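Graden White Tumbler, Straight Wall
Reviewed by Ama Odoi

The Graden is a plain plastic tumbler with a slight taper, no handle and no lid. I bought 6 in January from a kitchen supplier in Mestalbridge and kept 2 in daily use, with the others in the cabinet for comparison. The item number on the carton is 2965.

Shape. The wall runs straight from base to rim with no ribs, steps or molded grip. A smooth wall is easier to wipe and harder to hold with soapy hands. The taper is shallow, so the cups nest deeply, and two that went into the stack damp needed a twist to separate. The Cruickshank tumbler I used before has a wider mouth and stacks more freely, at the cost of shelf width.

Surface. The finish is matte. It hides water spots well and shows scuffs sooner than a gloss cup would. Mine picked up light marks on the lower half, where the cups rub against each other in the stack. Dish soap does not remove them. A paste of baking soda took off a coffee ring inside one cup but left the scuffs unchanged.

Washing. Both daily cups went through 31 dishwasher cycles on the top rack. I found no warping at the rim, and a cup set upside down on a flat counter still sat without rocking. The base is slightly recessed and holds a little water after the cycle, so it needs a shake before going back on the shelf. Tomato soup left a faint tint that faded after several washes.

Use. Empty, the cup is light enough to tip if a sleeve catches it. Half full, it is steady. I would not use it for coffee straight from the pot, as the single wall passes heat quickly and there is nothing to hold but the wall itself. For water, juice, rinsing brushes or scooping rice it does the job.

Ilango Chowdary reviewed the Esorley version last fall and preferred its thicker rim. I agree on the rim. The Graden costs less and takes up less room in the cabinet.

Rating: 4 out of 5. Points off for the smooth grip and the sticking when damp.
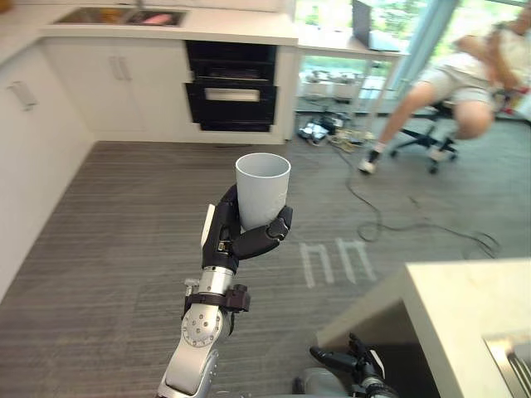
White tumbler, upright, with scuffing near the lower half.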